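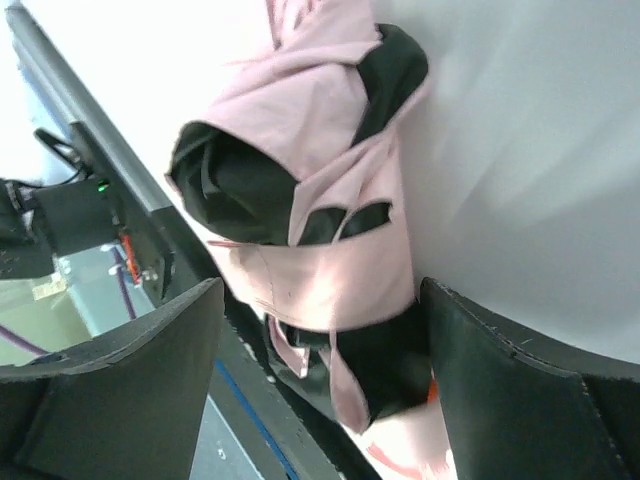 My grandmother Nélida Medina kept the fast of Yom Kippur every year of her life and told the neighbors she had a stomachache. I was eleven before I put the two together! She also went to Mass, lit candles on both evenings when she felt like it, and swept the floor toward the middle of the room, never out the door. When I asked her why, she said that was how you swept.

So when I finally moved to Clamstead and found a tiny congregation meeting over the old Bramov bakery, I was nervous (and hungry, because you can smell the bread all the way up the stairs). There are 30 families on the list, and a surprising number have a grandmother like mine. Telma Barrientos grew up in a house where pork was simply "bad for the chest." Negin Ansari, whose people are Iranian Jews, finds our guessing games pretty funny, since her family never had to guess. She did teach me the tune for the closing prayer, and I hummed it in the car all February.

I've read maybe 50 books on hidden Jews in Latin America by now, and I still can't say for sure what we were. A rabbi asked me if it mattered, and I said yes, much too loudly. My mother thinks I'm making a fuss. She sweeps toward the middle too, though, and last month she called to ask me what time the fast began, just so she'd know when not to phone.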